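Skyrme Supporters' Bus: your questions answered

I'm Gwawr, I look after the bus bookings for away games, and these are the things I get asked most.

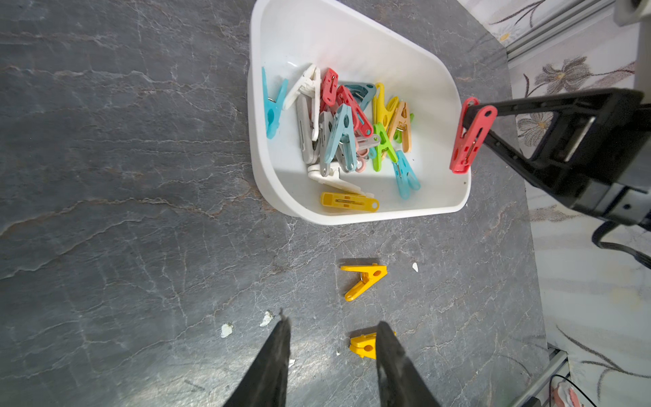 How do I book a seat?
Email me by noon the day before the match with your name and where you'd like to be picked up. We've got one coach with 57 seats, and for the Trerno game in September we filled every one of them! If you're bringing a flag or a banner, tell me then too, so I can keep the back rail free. Plastic clothespins hold a flag up on a fence far better than tape does (the ones with the little metal spring, any colour you like), so grab a handful before you head out.

What does it cost?
Fifteen dollars return, kids under 12 free with an adult. Cash or e-transfer, I'm not fussy.

Do I need a match ticket as well?
Yes, the bus fare only covers the bus. Trerno's ground holds 3,000 and you can nearly always pay at the gate, but Millo is a tiny place and sells out, so buy early for that one.

Where do we leave from?
The parking lot behind the clubhouse. Dela Nutsugah has the list at the door. We wait five minutes, then we go, even if you're my favourite neighbour.

Can I wear another team's colours?
Sure, but expect to hear about it all the way down the highway.

What if the game is called off?
I phone everyone on the list and your fare carries over to the next trip. If you'd sooner have the money back, just say so.

Can I get dropped off on the way home?
Only at the regular stops, sorry. The driver can't pull over on the highway.

Last updated Oct 17, 2003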